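Procurement review board

A procurement review board is a public body that hears complaints about the award of government contracts. It stands between the office that runs a tender and the ordinary courts. Its members are usually appointed for fixed terms and may not hold a post in any agency whose contracts come before them.

Jurisdiction

Most review boards may hear a complaint only from a party that submitted a bid or was prevented from submitting one. Complaints from members of the public, subcontractors and trade groups are generally passed to the auditor or an ombudsman. Contracts below a set value are excluded in many systems, as are emergency purchases and leases of land.

The board reviews the conduct of the tender. It does not score the bids again. Grounds for review include a specification written around one supplier's product, late changes to the scoring weights, undisclosed links between an evaluator and a bidder, and the rejection of a bid for a minor defect of form.

Procedure

A complaint must be filed within a short period after notice of the award. Filing normally suspends the signing of the contract. The purchasing office then delivers the tender file, consisting of the notice, the bids, the score sheets and any letters exchanged with bidders. Trade secrets are removed from the copies given to competing parties.

Hearings may be oral or in writing. The board can dismiss the complaint, order a new evaluation of the existing bids, or cancel the tender. Some boards may also award the cost of preparing a bid. Lost profits are left to the courts.

The Clevasow board

The board in Clevasow has five members and a permanent registry. By 02/02/2022 it had received 3,115 complaints, of which 382 led to a new evaluation and 305 to cancellation of the tender. The remaining cases were dismissed, withdrawn or settled. The filing fee is set at 300 in local currency and is returned if the complaint is upheld in full.

The case most often cited in its later decisions is Unitz v. Verstraete, which arose from a tender for the supply of ballot storage cabinets. Unitz, the losing bidder, argued that a delivery schedule had been shortened after the bids were opened. The board held that the change was material even though it applied equally to all bidders, and ordered the tender canceled. Verstraete, the winning bidder, had joined the case as an interested party.

In a later matter, Clelex, the board declined to hear a complaint filed one day late. It found that an error in the published notice did not extend the deadline where the bidder had received a correct copy by mail. The filing rules were amended the following September to state when the period begins.
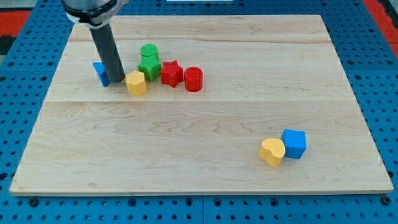

Under the amended rules, the period runs from the day after the written notice is delivered. If notices are delivered to bidders on different days, each bidder's period is counted separately, and the contract may not be signed until the last of them has ended.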